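Automatización del doblado en lavandería: qué cambia para el personal de mesa

Foro Lavandería y Textil Industrial > Procesos y maquinaria > Doblado y acabado
Hilo abierto el June 28, 2026

mesa_central
Abro hilo porque en mi planta han aprobado la segunda fase del proyecto con Breseck y quiero contrastar antes de firmar nada. Contexto: lavandería de servicio mixto, ropa plana de hotel por un lado y prenda de usuario de residencias por el otro. La ropa plana lleva años en calandra y plegadora automática, ahí no hay debate. La fase dos es la prenda de forma: jerséis, batas, chaquetas de felpa, pijamas. Todo eso se dobla a mano en 4 mesas.

La propuesta es una celda de doblado entrenada con demostraciones. Los propios operarios doblan con pinzas de mano durante parte del turno, se registra el movimiento y con eso se ajusta el modelo. El proveedor pide 30 jornadas de registro antes de la primera prueba en línea. Me interesa saber tres cosas: qué ritmo real perdéis durante el registro, cómo se ha clasificado el puesto en nómina y qué pasa con la prenda difícil.

plancha_y_vapor
Sobre el ritmo: cuenta con que la mesa de registro no produce. No intentes meterla en el cálculo de kilos por hora del turno, porque los números del resto quedan contaminados y luego alguien los usa en tu contra. Nosotros la sacamos del cuadro de producción y la imputamos a proyecto.

Doblar con pinza es más lento que con la mano por una razón mecánica: pierdes el antebrazo. Una persona de mesa alisa el cuerpo de la prenda con el canto de la mano y el antebrazo mientras con la otra mete la manga. Con dos puntos de agarre cada pliegue hay que hacerlo entero, soltar y volver a coger.

Lesia Palamarchuk
En Somlow estuvimos en la misma fase en May. Trabajo en mesa, así que hablo desde ese lado. El orden que seguimos con la manga larga es: extender boca abajo, alisar de hombro a bajo, manga izquierda al centro, manga derecha al centro, bajo al cuello. Si la manga queda doblada por el codo antes de empezar, se estira primero. En la mano es un gesto que ni se piensa. Con pinza son dos agarres más por prenda, y en felpa marrón sobre sábana oscura además cuesta ver dónde acaba el puño. 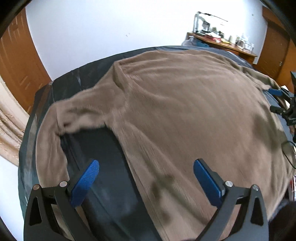

Celeste Henriques pregunta si esas correcciones previas se registran como parte del doblado o se descartan, y añade que en su contrato con Istach solo computaba como válida la secuencia limpia, desde prenda extendida hasta prenda apilada. Según ella, eso deja fuera la mayor parte del trabajo de mesa: una prenda de residencia sale de la secadora torcida, con una manga del revés y a veces con un calcetín dentro.

Lesia Palamarchuk
Se registran enteras. Lo pedimos nosotras en la segunda semana, después de ver que las primeras sesiones empezaban siempre con la prenda ya colocada. El técnico puso pegas por la duración del archivo y al final aceptó. Si negociáis el contrato, que conste por escrito: la demostración empieza con la prenda tal como sale del carro.

mesa_central
Anotado. ¿Tela de fondo? El proveedor me pide sábana mate y lisa en todas las mesas y yo tengo tablero blanco.

plancha_y_vapor
La sábana forma arrugas propias y acaban confundiéndose con las de la prenda, sobre todo en tejido oscuro. Si la usáis, tensada con pinzas por debajo del tablero y cambiada cuando se afloje. Con tablero blanco pierdes contraste en sábana y pijama claro, que en tu caso será buena parte del volumen. Yo pediría prueba con las dos.

turno_noche_7
Voy a discrepar del tono general. Se habla de calidad del registro y poco de las personas. En la planta de Ó Ceallaigh se hizo el mismo proceso. Había 10 personas en doblado de prenda. Al terminar hay 7, sin despidos, por no renovación de eventuales. Las que quedan hacen la prenda que la celda rechaza, todo el turno. Antes alternaban: un carro de camisetas, un carro de batas, algo de toalla. La prenda fácil era el descanso. Ahora reciben solo capuchas, bajeras ajustables, cremalleras enganchadas y prenda húmeda. El indicador de piezas por hora sigue siendo el de antes.

mesa_central
Eso último es justo lo que me preocupa. ¿No se revisó el estándar de tiempos?

turno_noche_7
Se solicitó. La respuesta fue que la mezcla de prenda no había variado. Y es cierto a nivel de planta. A nivel de mesa ha variado por completo.

plancha_y_vapor
No estoy de acuerdo en que sea consecuencia de la celda. Es un fallo de métodos y tiempos. Si el flujo se parte en dos, cada rama necesita su estándar, con robot o con una segunda línea manual. En mi planta la rama de rechazo se mide por carro cerrado, sin piezas por hora, y rotan cada dos horas con la alimentación de la celda. Las bajas por hombro han disminuido. No digo que sea solo por eso.

turno_noche_7
La alimentación de la celda también es un puesto malo. De pie, sin hablar con nadie, al ritmo de un semáforo.

plancha_y_vapor
De acuerdo en eso. Por eso se rota.

Celeste Henriques
Sobre la clasificación en nómina, que era la segunda pregunta y se ha quedado sin contestar. En nuestro caso las horas de registro se pagaron con un plus de formación, igual que cuando enseñas a una persona nueva. Se discutió bastante. La empresa sostenía que era trabajo ordinario de doblado. El argumento que funcionó fue que el resultado de esa hora no es ropa doblada, es un conjunto de datos que el proveedor conserva. También pedimos saber si se reutiliza en otras plantas. La respuesta fue que sí, y de ahí salió una cláusula aparte.

Lesia Palamarchuk
Nosotras no conseguimos plus. Conseguimos que fuera voluntario y con un máximo de dos horas por turno. La pinza pesa poco, pero se aguanta con los brazos despegados de la mesa y el cierre va con los dedos. A la segunda hora se nota en la muñeca y los doblados salen peor, o sea que al proveedor tampoco le conviene alargarlo. Revisad también el recorrido del cable: tiene que poder seguir a la mano sin arrastrarse sobre la prenda, porque mueve el pliegue que acabas de hacer.

mesa_central
Resumo lo que llevo a la reunión: mesa de registro fuera del cuadro de producción, demostración desde el carro, máximo de dos horas, estándar separado para la rama de rechazo desde el primer día y cláusula de reutilización de datos. Lo del plus lo plantearé, aunque sin mucha esperanza.

turno_noche_7
Añade la fecha de revisión del estándar. Sin fecha no se revisa.

mesa_central
Añadida. Me queda por cerrar qué hacemos con la prenda marcada con nombre, porque la etiqueta tiene que quedar visible al apilar y el proveedor dice que en esta fase no lo contempla. Si alguien lo tiene resuelto en celda, que lo ponga aquí.

plancha_y_vapor
En la nuestra, no. La etiquetada va entera a mesa.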